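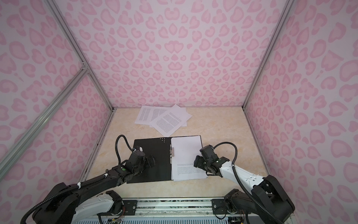
Morfudd Rosser demande si un club amateur peut vraiment refuser de jouer quand l'arbitre a validé le terrain. Notre match à Sturness a été maintenu malgré le brouillard, on ne voyait pas le but d'en face depuis le rond central. On me dit que c'est forfait d'office. J'ai des doutes.

Radek Dvořáček
Forfait, oui, en principe. L'arbitre décide, le club peut seulement poser une réserve écrite avant le coup d'envoi. Après, bon courage : on en a déposé 6 depuis septembre, presque 80 euros de frais, zéro match rejoué. Je ne crois plus trop à cette procédure.

Meinir Humphreys
Faut juste pas y aller, ils feront rien.

Rhodri Sayce
Mauvais conseil. Rowlands a essayé et a perdu 4 points sur tapis vert. Relisez le règlement de votre ligue, pas celui du voisin, et demandez à l'arbitre de noter la visibilité sur la feuille. S'il refuse, écrivez-le vous-même dans la réserve. Ça ne garantit rien.

Contact | © Clitard, entraide foot amateur | Haut de page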